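Sunday, 27th February. Ferry still not running.

She'd packed for two nights. This was night five, the bag by the door of the flat in Skullow, shoes on top of it, everything smelling of the harbor. Her sister's texts kept coming. Where are you. Did you ask them. Did you ASK them about the house.

She hadn't asked. You don't just ask. You turn up, you eat, you say the wallpaper looks nice, and then maybe on the way out, coat half on, you say so what happens to the place in Clovorthorpe now.

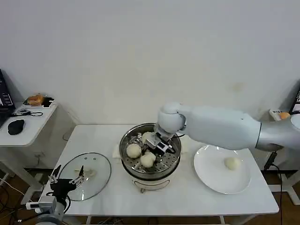 Her aunt wanted 200 a month for it. Or 500, if the roof got done. The number changed depending on who was in the room and wether the radio was on. Her uncle wanted to sell. Her uncle had wanted to sell for years, he had a folder.

"Sit," said her aunt.

She sat.

"You've got thin."

"I haven't."

"On the boat, they don't feed you on the boat."

There was no boat, that was the whole problem. The *Kerna* was tied up with a bad engine and a man in orange overalls kept coming out on deck, looking at the sky, going back in.
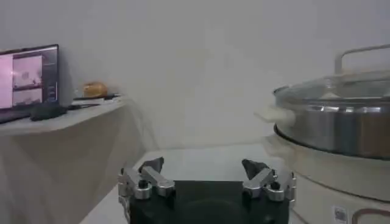

## Later

Rain. Proper rain, sideways. She walked down to the ticket office anyway and the shutter was half up, light on inside.

"Tomorrow?"

"March, maybe," the man said. Then he laughed. Then he stopped laughing and looked at his screen for a long time.

She bought a ticket. Seat 57, open date. It felt like doing something.

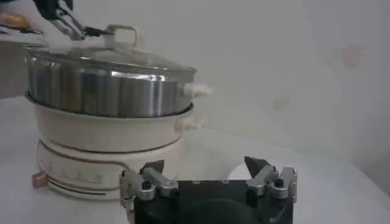
Back up the hill, all 63 steps, she used to count them out loud on her grandmothers arm. Grandmother's house. Blue gate, the plum tree, that cold front room where you weren't allowed. Somebody else's curtains soon. She stood at the top getting wet and called her sister.

"I'll ask them tonight."

"You said that Friday."

"I know what I said."

Quiet on the line. A kettle, or a train.

"Do you want it?" her sister said. "The house. Do you want it, is that why you won't ask."

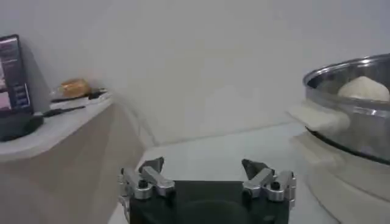

The rain came down the back of her collar. Down in the harbor somebody started an engine, it coughed, it caught, it went on.

"Yes," she said.

"Well then," said her sister. "Go in and tell them that."

Her aunt had the door open already.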